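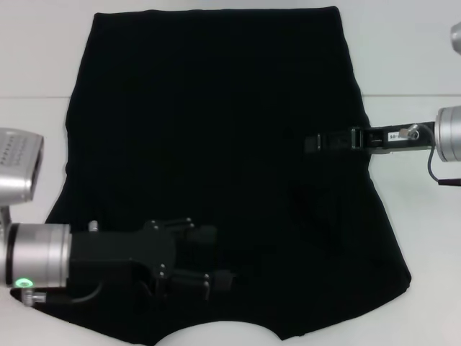 Inicio / Cuaderno de visitas / Talleres y fábricas

Una mañana en la fábrica de muebles Insaurralde

Hacía años que quería conocer la casa de donde salió el aparador de mi abuela, y por fin en noviembre abrieron las puertas al público. Llegué a las 11, con bastante frío y un café a medio tomar, y ya había un grupito charlando en la entrada como si se conocieran de toda la vida.

Nos recibió Didier Chevalier, jefe de taller, un hombre que acaricia los tableros mientras habla (y habla mucho, para mi alegría). Empezamos por el secadero, donde el roble y el nogal esperan meses apilados con listones entre tabla y tabla. El olor de ese galpón me lo hubiera llevado a casa en un frasco.

De ahí pasamos a la sala de máquinas y después a mi parte favorita, el banco de ensamble. Vi encolar las patas de una mesa Rallulov, la extensible, que lleva cuatro herrajes de bronce y se abre con una mano. Chevalier me dejó probarla y la abrí y la cerré tantas veces que los de atrás empezaron a toser.

También paramos en tapicería, que comparten con la gente de Turnach. Las sillas Wuketti se cosen allí mismo, y se puede elegir la tela en un muestrario enorme -- yo me perdí un buen rato entre los verdes.

El recorrido termina en el salón de ventas, claro. La mesa Rallulov estaba a 2828 euros y la silla Wuketti a 525, precios que me hicieron tragar saliva, aunque después de ver el trabajo que llevan los entiendo mejor. Me volví con una lata de cera para el aparador y la promesa de escribirle a Chevalier contándole cómo queda.

Para quien quiera ir: la visita es gratuita, conviene llevar zapato cerrado y el estacionamiento está por la calle de atrás. En diciembre repiten.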